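Wovesberg Community Help
Household and Workplace Equipment

Can a robot restock pantry shelves yet?

Our organization operates a small food pantry in Zenirwood. The board has asked whether a robot arm could place boxed goods on shelves overnight. The items are mostly gelatin, pudding and cake mixes. Is such equipment ready for ordinary use?

Answer 1 (accepted)
For boxed goods of one size, presented in a fixed position, yes. Mixed donations are a different matter. A two-fingered gripper must approach a small carton such as Jell-O across its narrow dimension, and a carton standing at an angle requires the arm to turn before it closes.

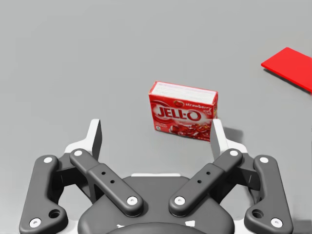
Results obtained in simulation should be treated with caution. Gorkden tested its arm on 100 cartons at our Garcia Street site and required staff help with 9 of them. Crushed corners were the usual cause. Please request a trial with your own stock before signing any agreement.

Answer 2
No. Two people with a cart will finish in 20 minutes.

Answer 3
Please check your insurance policy first. Ours excluded unattended machinery. I cannot comment on the grippers.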